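Bin-picking cell at Canidthorpe: questions about the gripper fault

This page is for people who book time on the picking cell or share the workshop with it. It covers the fault that stopped work on 5 June 2024 and what has changed since. It is kept by Gisela Hinrichs. Send corrections to her at the workshop desk.

What went wrong?

The gripper closed when the software had told it to stay open. The arm was moving down into the bin at the time. A finger came down on top of a block, the arm kept pushing, and the force limit stopped it with the block wedged against the bin wall. The finger was bent and had to be replaced.

Was anyone hurt?

No. Qusai Sayegh was at the desk and pressed the emergency stop after the arm had already halted. Nobody had a hand in the bin. We still recorded it as a safety incident, as we do for any gripper movement that was not commanded.

What caused it?

A worn signal lead between the wrist and the control box. With the arm stretched out, the lead pulled tight and the connection dropped for a moment. The controller took the missing signal as a command to close. So there were two faults, the lead itself and a default setting that should never have been "close".

Why did it take so long to find?

It only happened in certain arm positions. We ran 1,657 picks with the arm held close to its base and saw no errors at all. When we moved the bin further out the fault came back, and we logged 28 dropouts in one afternoon. Before that we had blamed the Fashola software update and rolled it back, which made no difference.

What are you picking in the tests?

Plain bar-shaped blocks in dark green and brick red. The red ones are longer. They go into the grey bin in no set order, and blocks lying against a wall or touching one another are left as they are. Those are the picks where an unwanted gripper movement does the most harm.

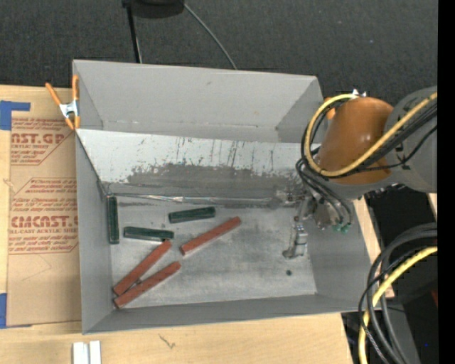

How often should the signal lead be replaced?

Every 4,000 picks, or sooner if the outer cover is cracked or the log shows a dropout. The pick counter is on the first screen of the control panel. Reset it when the new lead is in and write the date in the cell book.

What happens now if the signal is lost?

The arm stops and the gripper holds whatever position it was in. It does not open or close. The panel shows fault 17 and the cell will not restart until someone clears it by hand.

Can I clear fault 17 myself?

If you have done the cell induction, yes, once per session. Press the emergency stop first, look along the cables from the wrist back to the box, then release the stop and clear the fault. If it comes up a second time, leave the cell stopped and tell Gisela or Qusai.

A block is stuck under the finger. Can I pull it out?

Not with the power on. Press the emergency stop, then use the release lever on the gripper. Do not lever the block out with a screwdriver. One of the older fingers was chipped that way.

Does this affect the Brarirley cell?

It has the same leads but a shorter reach, and no dropouts have been found in its log. The default setting has been changed there as well. Its leads will be replaced in October with the rest of the yearly work.

Who supplied the lead?

Drarkulel. They have had the damaged one back and agree that it was worn through at the bend. The new leads are longer, so check that the slack is clear of the bin before you start a run.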